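Monday was cable day on the two-arm table. The left arm had been stopping with a joint fault whenever it reached far out, and Brigitta Hubmann guessed the cable was pulling tight at the wrist before the joint got to its limit. She was right. Whoever tied it down last left no slack past the elbow.

I cut the ties, gave the cable a bigger loop and put new ties on the lower segment only. Then I checked the bolts where both arms mount to the base. Two on the left side took a quarter turn.

After that I homed both arms and ran the dish sorting routine at 60 percent speed, 12 times through, with a hand near the stop button. No faults. The log from last week had 474 of them, nearly all from the same joint.
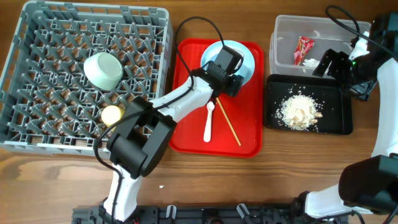 Left gripper over the blue plate, with the cable looping above the red tray.

Still to do: the right arm's cable, and a proper label for the spare ties from Clasby.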